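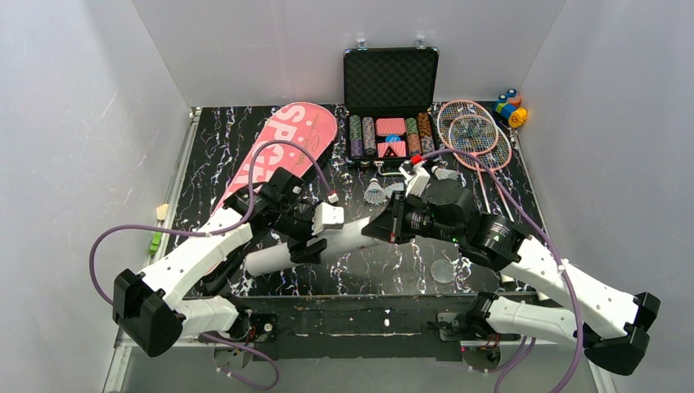

The Urnau Community Hall project studied how indoor recreation affects attendance at evening programs in Wernen. Over 60 days in August and the month after it, the team surveyed 200 residents. Badminton drew the most interest among younger respondents, and a white shuttlecock like the one on the dark streaked tabletop was the item they named most often when asked what the hall should lend out. Older residents preferred seated games. 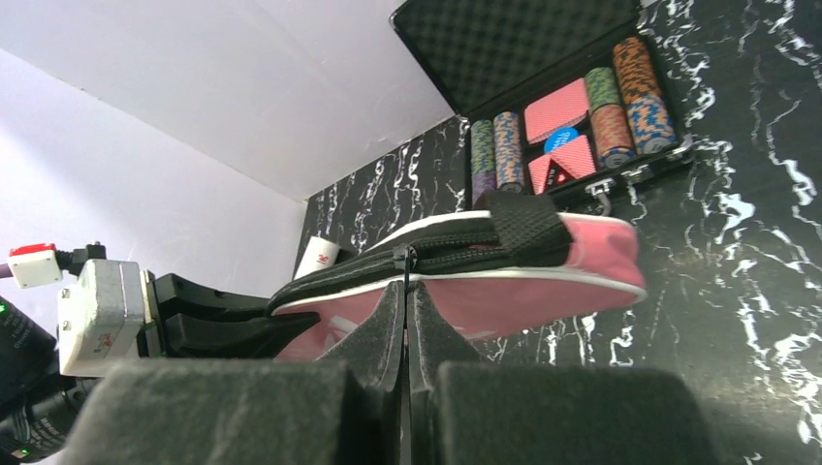

Findings: Table Games

Card evenings had the steadiest turnout. Sets that store chips and playing cards together in one case were favored by the hosts. Prasert Khunthong compiled the survey data.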